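Pens, apps and the myth of the paperless kitchen

I gave up on Kedetix in April. That's the shared planner app where everyone in the house can add shopping, appointments and jobs, and it pings you when somebody ticks one off. I paid for it for 17 months before I looked properly at how much we used it. The list had 383 items on it. I'd put in nearly all of them, and at least 100 were milk.

The reviews will tell you a planner like this "takes the load off". I've never seen anyone explain whose load. You still have to notice the bin bags have run out. You still have to remember to write it down, only now you need your phone, your thumbprint and a signal, and our kitchen has the signal of a coal mine. Then it asks if you'd like to rate it.

So we went back to a board on the wall and a pen on a string. It's cheap, and you can read it while you're holding a saucepan.

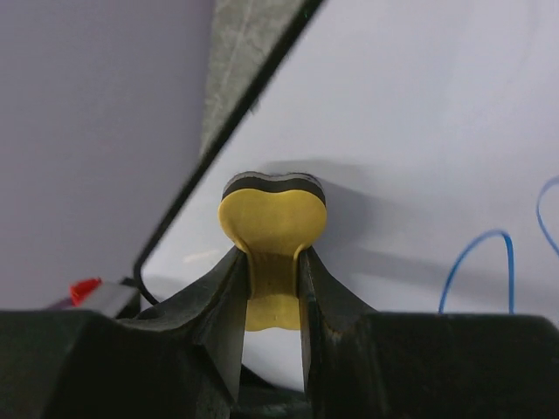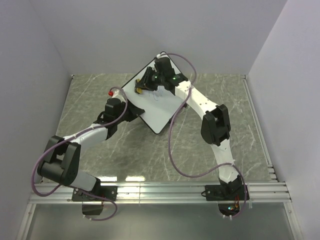 I'm not going to claim the board has changed our lives, mind. I've read those posts as well, the ones where a family buys a board in four colours and by Sunday they're all eating lentils and speaking kindly to each other. We've got one colour. Half the time it says BREAD and I couldn't tell you which week it's from.

What I do doubt is the idea that a tool fixes this sort of thing at all. Before Kedetix we had Trurero, which was much the same with a nicer font, and before that a Pranix wall calendar with a column for each person. Mine was full and the others had birthdays in. Every one of them worked for about 2 weeks, which I suspect is how long anyone can be bothered to look at a new thing.

A reader wrote in to recommend the Geraghty method, where you hold a short meeting every evening and agree the next day's jobs. I'm sure it suits some people. I can barely get this lot to sit down for tea, and I'd want to hear from somebody who has kept it going through a winter before I tried.

Anyway, we're out of milk.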